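Storulard Community Forum > Home and Hobby Robots > Kits and Services

Thread: Druvonura two-arm laundry kit — worth it at 700?

fernhollow
Evening all. I've been reading this board since March without ever posting, so please be kind. I'm seriously tempted by the Druvonura two-arm kit, the one sold for sorting and folding washing, and it's 700 with the grippers and wrist cameras included. My knees aren't what they were and the thought of something fetching the washing out of the basket for me is lovely, but I'd like to hear from people who have lived with one before I hand over the money. Is it a proper household helper, or more of a hobby with laundry attached? I don't mind which, I'd just like to know before it turns up on the doorstep!

kettle_and_cog
Welcome, and what a nice first post. I've had mine since last autumn and I'm very fond of it, so bear that in mind. I'd call it a hobby with laundry attached. The build took me two long evenings and most of a Sunday roast's worth of patience, and the instructions are decent until you reach the wrist cables, where they go rather quiet. Once it's running it will pick shirts and tea towels out of a basket and put them on the table. Folding is slower, and you'll be standing by with a cup of tea for most of it.

oldmangle
I'm going to be the grump. I sent mine back. In my house it managed 12 items out of a mixed load before I lost heart, and it was forever pinching two things at once and dragging both out together. For that money I'd want it to cope with a pair of socks.

kettle_and_cog
Socks are hopeless, I'll give you that. But did you do the long calibration, or the quick one? The quick one is no good for soft things, and I do wish Druvonura would take it off the menu.

oldmangle
The quick one, because the box said it was enough. You can't sell people a quick option and then have the whole forum tell them off for using it.

pipkinlane
Both of you have a point, I think. I bought the Dimard fingertips for mine (they're the softer ones, sold separately) and they made more difference than either calibration did. They do wear, mind. I'm on my third set.

fernhollow
This is so helpful, thank you. Could somebody tell me what sort of basket to use? I've only got a tall wicker hamper with a lid, and it was my mother's, so I'd rather not saw it in half.

wrenandworks
Please don't saw it! A low, open one is far easier for the arms. I've been trialling the Tijani set-up service on top of the kit, where they tune the picking for you remotely over a fortnight, and a shallow oval basket on the floor has been kindest to us. Red football-shirt sort of colours over whites are a good test, I find, as you can tell straight away which layer it's going for.

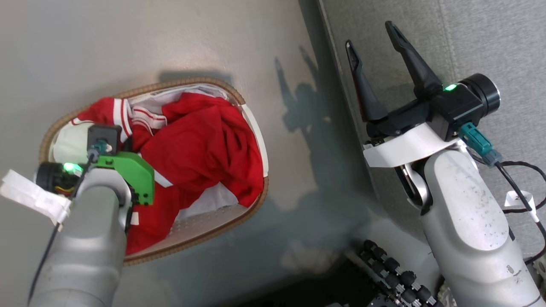 Re: Tijani set-up service, is it worth adding?

pipkinlane
Going to ask the obvious one, wrenandworks. What do they charge, and did it help?

wrenandworks
It was 65 for the fortnight. I'd say yes for shirts and towels, which it now goes for with a good deal more confidence, and no for anything small or slippery. They answer messages quickly and they're very patient with daft questions, of which I had plenty.

oldmangle
So that's the kit, the fingertips and the service, and it still can't do socks.

kettle_and_cog
He's not wrong, but I'd still buy it again. Fernhollow, if you enjoy tinkering, go for it. If it's mainly your knees, I'd put the hamper on a stool for now and wait for the next version.

fernhollow
The hamper is on a stool as of ten minutes ago, and I've put the kit on my birthday list anyway — my son can build the wrists.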